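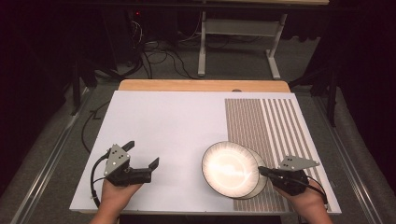

Gwenaël Royer maintains that a spaceship in a children's story should have a fixed mass from the first page, and that most of the plot errors sent in by young readers come from ships that don't. The Skeltuvau books were built on that rule. The ship carries a crew of four, burns a stated amount of fuel per maneuver and cannot turn around for free.

The method is simple to describe and slow to apply. Before a chapter is drafted, the position of the ship is entered in a log with the date, the distance from Hotholm base and the fuel left. Dialogue is written afterward. If a character calls home from far out, the signal delay is worked out from the distance, and the reply arrives that many minutes later in the text. In the second book a question about a birthday cake is answered 20 minutes after it is asked, by which time the airlock alarm has gone off and the answer makes no sense. Readers aged eight to eleven follow this without help.

The log for the first four books runs to 236 pages. It also records air, water and who is asleep.
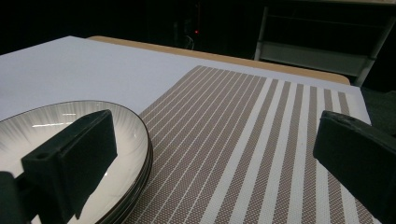
Food is the weak point. A crew of four on a voyage of 715 days needs more stores than the ship drawn on the endpapers could hold, even with the water recycled. The third book deals with this by adding a supply drop at Sabatier crater - a fair solution, but one that costs fuel, and the fuel was not entered in the log until the reprint.

Gravity is handled better. The living ring turns, objects dropped inside it drift slightly to one side, and a ball game in chapter six depends on the drift. The Pistidstead edition prints a diagram with the curve marked. It is correct for the ring's stated width of 70 meters.

The fifth book is due in November. It moves the action to the surface of a moon, where the log will need a column for daylight.

Share 41 | Comments 3

Home Features Reviews Young Readers Archive Subscribe

orrery_dad
My daughter found the missing fuel before the reprint. She was nine.

Tess
Is the log going to be published? I'd buy it before the novel.

K. Lund
The ring diagram is good but the ball in the picture beside it curves the wrong way - check the direction of spin.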